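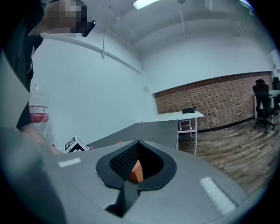
Home Docs Kits Data Changelog Contact

# Tomine Hand Kit: starter recordings and notes

Tomine is a hand-held gripper kit from Clusosus. You carry it, you squeeze it, and it records what your hand did, so you can teach a robot arm a chore without owning the arm yet. We have been using ours since May and we like it a lot! These notes go with the starter recordings and cover what is in the folder, how to load it, and what we think of the kit so far.

## What you get

- 1055 recordings of short pick-and-place jobs, all done by hand with one Tomine unit
- a plain text file for each recording with the task name, the room and the operator's initials
- the calibration file for our unit (yours will be different, so please don't reuse it)
- a small loader script called `kao`

The recordings come from the rooms we work in at Grisgate. We didn't tidy up first. Counters have packaging on them, chairs get left where people got up, and colleagues walk through. Faces are blurred before anything leaves our machines.

## Getting started

Unpack the archive, then run:

 kao check ./recordings
 kao play ./recordings --task box_to_table

The first command takes a few minutes on a laptop. It reads every recording and lists any with a gap in the timing. If you see gaps, download that part again before you file a bug (we lost an afternoon to this).

To pull out one task:

 kao export --task box_to_table --out ./mine

Exports keep the full wide view. The lens bends straight lines quite a bit, floors most of all, and there is a `--flatten` option if your training code wants a straighter picture. We leave it off. You lose the corners, and the corners are often where the next object is waiting.

## How the kit holds up

The grip is comfortable for a good long session, and new people get the hang of it fast. Azlan Raju recorded 90 clips on his first day with it and came back asking for more tasks, so we wrote him 6 new ones. The trigger has a light, even pull and you can feel when the fingers meet.

The housing is big, though. It takes up a large part of the lower view, and on low shelves you'll bump it before you reach anything. Side approaches work better there.

Setup is a pleasure: switch on, do the calibration wave, start recording. We'd love a louder beep at the end of a clip. In a busy room it's easy to miss, and a few recordings have an extra walk across the floor tacked on for that reason. They are tagged `long_tail`.

## Known problems

- Bright ceiling lights can wash out the top of the view. Tagged `glare`.
- Battery level is reported late, so the last clip of a session may be short.
- Clear plastic confuses the depth estimate. Trust the color video there.
- `kao play` won't open folders with spaces in the name. Fix is on the way.

## Sending us yours

If you have a Tomine, please record something and share it! Kitchens and workshops would be wonderful, we have very little of either. Keep each upload under 2000 clips, run `kao check` first, and include your own calibration file. Questions about the loader go to Azlan through the contact page.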